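**Ticket:** Skonari trial room – can't sign off gripper + arm quote
**Status:** open, waiting on supplier
**Opened:** Friday, May 2, 2025
**Queue:** equipment / purchasing, cc sim support at Brornivico

Quote from Virkbridge came in at £64k for the two-arm unit. Valid 31 days. After that it goes back to list price and we start again. So everything below needs to be read with that in mind please.

We've been running the unit in the sim room to see if it's worth the money before anyone raises a PO. Mostly fine. Two things stopping me:

1. gripper clearance near furniture edges
2. doors, i.e. can it manage both leaves and does it need the longer arms (extra cost, not in quote)

Third thing is licences but that's more of a moan, see further down.

### What I tried – clearance

Loaded the standard room, spotty wallpaper one, default lighting. Drove the gripper down at furniture corners with the fingers open. View is from the wrist so you look down over the housing.

First go – sim stopped with a contact warning. No part named in the log, just "contact". Useless.

Second go – slower approach. Same warning.

Third go – changed the contact margin back to the value we had in January. No warning, but I don't trust it, that value was only ever a stopgap and I'd quite like somebody to tell me what it shoud be.

What I need to know is whether it's the fingers touching or the housing. Matters for the money. If it's the fingers we buy the slim finger set (cheap, consumable budget). If it's the housing we need the other gripper altogether and that isn't cheap and isn't consumable, so it goes to capital and the form is different.

Wrist view, both fingers either side of the trim at the corner, housing taking up most of the bottom so you can't see what's under it:
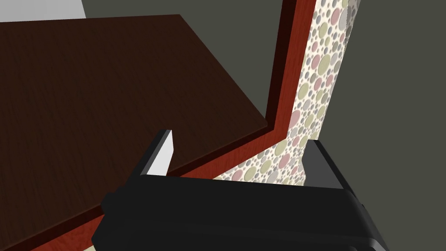

Page 8 of 9

Can't tell from that view on its own. Needs a side camera. Asked Brornivico if the trial licence includes one, answer was "depends on tier". Which tier are we on? Nobody here has the order email, it went to an old inbox. Please look it up at your end from the account name (Skonari, not Skonari Works, there are two and we've been mixed up before).

### Reply from Brornivico, pasted in

> Side camera is included on your tier. Enable under Room > Views. Contact warnings will name the part if you set logging to verbose. Please note verbose logging slows the run.

OK. Did that. It does slow the run, a lot, fan going like mad on the desktop. Which is another cost question – if we want verbose on as normal we need a better machine and I've not budgeted for one. Parking it.

Verbose result: warning names the **housing, lower lip**, on every run where it tripped. Never the fingers. So slim fingers won't fix it. Have taken the slim finger set off the wish list. Put the other gripper on as a query only, NOT as a request, please don't order anything off this ticket.

Question to Virkbridge: is the housing in the sim model the same size as the real one? If the model has been drawn a bit fat then the whole problem goes away and I've been chasing nothing. Would like actual drawings with dimensions, the brochure has none.

### Doors

Different problem, same room. Sales pitch was that the short arms are enough for "ordinary interior doors". Our ordinary interior doors on the ground floor are doubles, so tested on a double.

- start position square on to the doorway: left arm gets near its leaf, right arm the same
- start position further back: neither gets there, needs the base to move in first
- start position off to the right: table in the way

The last one is fair enough and not the robot's fault. But the floor plan for the real room has a bench on that side as well so it's a planning point. Either bench moves or robot parks on the left. Bench is fixed to the wall. Moving it means facilities, facilities means a quote from Kwiatkowski (they did the fit out), and they are never quick.

Base drive is a separate line on the Virkbridge quote by the way. I missed it the first time. If you take the fixed stand in place of the base you save a fair bit, but then you can't creep in towards the door and the short arms are no good. So:

| option | arms | mount | doors ok? | inside budget? |
|---|---|---|---|---|
| A | short | fixed stand | no | yes |
| B | short | drive base | probably | yes, just |
| C | long | fixed stand | don't know | waiting on price |
| D | long | drive base | yes I'd think | no |

B is what's quoted. C is the one I'd like a price for. D is there for completeness, we can't have it.

Run for option B, square on, grippers up at the two leaves with only a narrow gap between them:
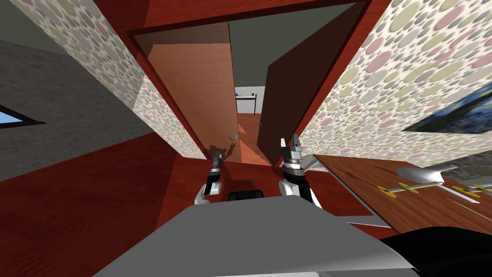 so on reach alone I'd say B is workable. What I can't say is whether it would pull a heavy door. Sim doors have next to no resistance unless you set it and the setting is just a slider with no units. Ours have closers on. Somebody needs to put a spring balance on one of ours and get a number, then Virkbridge can tell us yes or no in writing. I'll do it if no one else is going to, I need the spring balance back from the stores though.

Also the doorknobs. Ours are lever handles, the room has small round knobs. Brornivico – is there a lever handle in the parts library? I searched "lever" and "handle" and got drawer handles only.

> There is. It is listed under Ironmongery. We will look at the search terms.

Found it. Swapped one leaf over. Gripper closes on the lever fine with the fingers we've got. Haven't tried pushing it down yet, ran out of time, trial session logs you out at the end of the day whether you've saved or not. (Lost the table positions that way. Saved now.)

### Licences

We were told 8 seats. Portal shows 8 but one is permanently taken by the admin account which can't open rooms. So it's not what we paid for. Either give us the extra seat or knock it off the invoice. Don't mind which. Invoice on hold till sorted, have told accounts, accounts have said fine.

### Lead time

Virkbridge say 9 weeks from PO for option B. No figure yet for C, they said "longer". How much longer. If C runs past the end of the summer we may as well not bother as the room is booked out for something else.

Also asked: does the clock start at PO or at deposit? There's a deposit, it's in the small print on the back page, not on the front. Finance will want to know as it falls in a different quarter.

### Where it stands

- [x] part causing contact warning – housing, not fingers
- [x] side camera on
- [x] lever handle found
- [ ] housing dimensions, real vs model – **Virkbridge**
- [ ] price + lead time option C – **Virkbridge**
- [ ] deposit terms – **Virkbridge**
- [ ] correct contact margin value – **Brornivico**
- [ ] seat count / invoice – **Brornivico**
- [ ] cost to move bench – **Kwiatkowski**, chased, no reply
- [ ] door pull measurement – us

Please don't close this when the first one's answered. Last ticket got auto closed after one reply and I had to open it all again and retype the lot.

### Added later

Virkbridge rang back. Drawings coming by email. They *think* the model housing includes the cable cover, which is optional and not on our quote. If so the real one is slimmer at the lip and the clearance problem may be nothing. Not taking that as a yes till I've got the drawing in front of me. Will re-run the corner test with the cover taken off the model if Brornivico can tell me how to hide it – couldn't see a switch for it under Parts.

Holding the PO for now. Leaving this open and set to chase Virkbridge again on the drawings if they haven't landed by the time I've done the door pull.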